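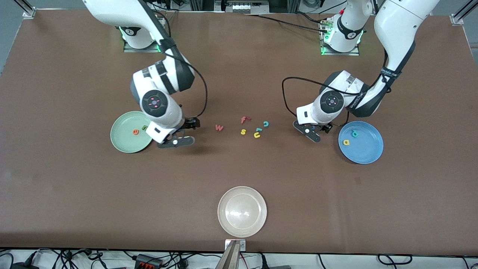
Foam letters and plates on the tabletop.

Week 2: Small towns and the people who stop in them

Okay, so last week I rambled about highways and we never got to the towns, sorry! Today it's Ornance, my favourite case for this unit (I grew up 40 minutes down the road, so I'm biased and you can say so in your essays).

Ornance has almost 2,000 residents and one main street. Welsh slate workers settled it, and you can still read that in the chapel, the cottages and the surnames on the war memorial. Every April there's a singing weekend, and the whole place fills up – people sleep in the hall, in vans, on cousins' floors.

What I want you thinking about is where visitors spend their money. The town has 19 motel rooms and no campground. The closest one is at Andelus, over the river, so that's where the caravans go, and a lot of the dinners go with them.

Terms to know: day tripper, overnight stay, leakage (the Andelus dinners!), heritage listing, shoulder season.

Reading: Siwan Gwilliam's chapter on slate towns, then Thaddeus Doucet's short reply. They disagree about heritage listing and I go back and forth myself.

For tutorial, pick a small town you know and sketch its main street from memory. Mark where a stranger could eat, sleep and park. Rough is fine, mine's terrible.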